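Prestberg Dutach brake pads, front set 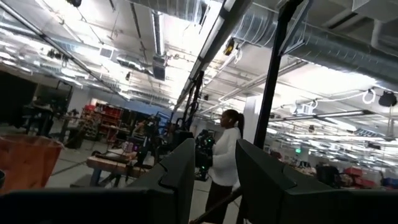 Rasha Saliba wrote to me in May that she'd cooked two sets of the old compound in a single weekend and wanted to know if these would bite from cold on an out lap. Fair question! They do, though I'd still give them a couple of corners before you lean on them into a heavy stop.

I've been running the Dutach in my own Formula Ford for a full season now and I'm a bit of a convert. Pedal feel is firm, it's easy to modulate in the wet, and the colour of the discs afterwards (I always look) was nice and even. The downside is dust — loads of it, all over the front wheels, so bring a bucket.

Sold as a set of four pads for the front axle. They fit the Khalaf 214 caliper without any filing. If you've got the older Grustska caliper you'll need the thin backing shims, which I sell separately, so tell me when you order.

Bedding in: 3 gentle laps, 3 harder ones, then park it for 20 minutes with your foot off the pedal. Please don't skip the cool down, I did once and had a shudder through the wheel all day.

Rears are on back order. Email me and I'll put your name on the list.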